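Flodmont Ferry Letters — progress report to the Hakala Fund
Second half of the grant, spring

Hi Helmi,

You asked for something shorter than the last one, so I'll try, but you know what I'm like once I get going on the letters.

The big number first. We've now scanned 801 pages, and that takes us through all the family letters and most of the ferry company's own correspondence. What's left is the odd-sized stuff (timetables, a couple of rolled posters, one enormous freight ledger that doesn't fit on our scanner bed however we turn it). I've asked the Tristside library if we can bring the ledger over and use their overhead setup. They said yes in principle and then went quiet, so I'll phone again in March if I haven't heard.

Transcribing is slower than I promised you. I'd put us at a bit past halfway. The typed letters fly along, but the purser's handwriting is a real slog, and he wrote everything twice — once in pencil, then over it in ink, and the two don't always match. We've agreed to transcribe the ink and put the pencil in a note when it says something different. My favourite so far is a complaint about a crate of hens left on the Indby dock overnight, where the pencil version is a good deal ruder.

The Indby families have been wonderful. We had two new bundles come in after the piece in the newsletter, both still in their envelopes with the stamps on, which helps no end with the dating. One of them covers the winter the harbour froze and the mail went across on foot, and we had almost nothing on that before. I'd love to build the school visits on it if you're happy with that.

On the reading mornings: they're still my favourite part of the job. Attendance hovers at roughly 15, more when the weather's bad. We sit with copies of the letters, somebody reads one aloud, and then everyone argues over who the cousin in Tristside must have been. It's slow, and it's lovely, and it has cleared up more names than all my hours with the parish index. Coffee and juice come out of the programming line, same as before, and there's no change to that budget.
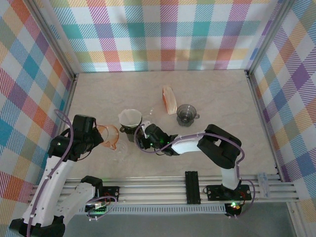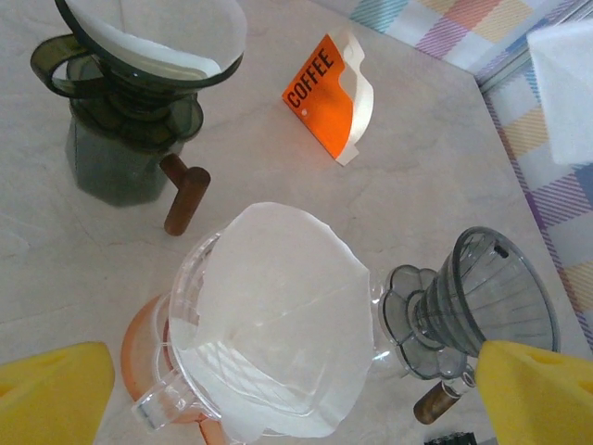
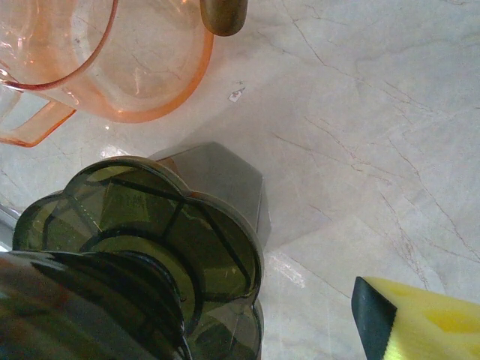
Plaid walls in the first one, the coffee drippers and glass carafe in the second, the orange pitcher and juicer parts in the third.

Now the money. We're under on travel, mainly thanks to the families bringing things to us, and over on archival boxes, which have gone up again. I'd like to move the travel underspend across to cover the boxes, if the Fund will allow it. It evens out almost exactly. Everything else is tracking the way we set it out in the application, and the receipts are in the shared folder under the new headings you asked for.

There are two things I need from you. The first is a yes or no on the boxes. The second is a steer on names: some of the later letters mention people whose children are still living in Flodmont, and a few passages are pretty frank about illness and debts. My feeling is we should hold those pages back from the website and keep them available in the reading room by request, but I don't want to settle that on my own.

Before the next report I'm hoping to have the ledger scanned, the frozen harbour letters transcribed and checked, and a first version of the website up so you can poke around and tell me what's broken. The search is a bit clunky at the moment — it can't cope with the old spellings of Indby — and I've spent more evenings on that than I'd care to admit.

Come to a reading morning if you can! We start at 10 and the door by the bike rack is the one that opens.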